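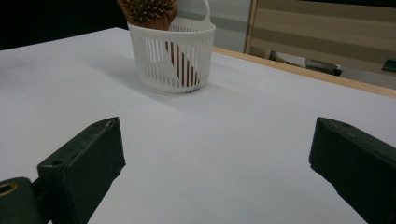 Last changed: September, in the evening

Datasets > Graphs > Tillow

Overview | Files | Loading | Known problems

# Tillow: a road graph for practicing shortest paths

Hello, and thank you for stopping by! Tillow is a small weighted graph I put together for people learning Dijkstra and its cousins, who (like me, years ago) were tired of toy examples with five nodes and wanted something with a bit of meat on it.

## What you get

- `nodes.csv`: 1000 junctions, each with an id and a made-up name
- `edges.csv`: 2000 two-way roads, with travel time in minutes
- `queries.csv`: 200 start and end pairs with the correct answers

No road takes longer than 60 minutes. Weights are whole numbers and never negative, so you can leave Bellman-Ford for another day.

## Loading

Ids start at 0. Each road is listed once, so please add it in both directions when you build your adjacency list (I forgot this myself and spent a whole evening blaming my heap).

## Known problems

A few pairs have more than one best route. Compare the total time and you'll be fine. The junction called Sugiyama appears twice under different ids, and I've left it alone so that older answers still match.

Contact: Renji Kikuchi, Prasach | Back to top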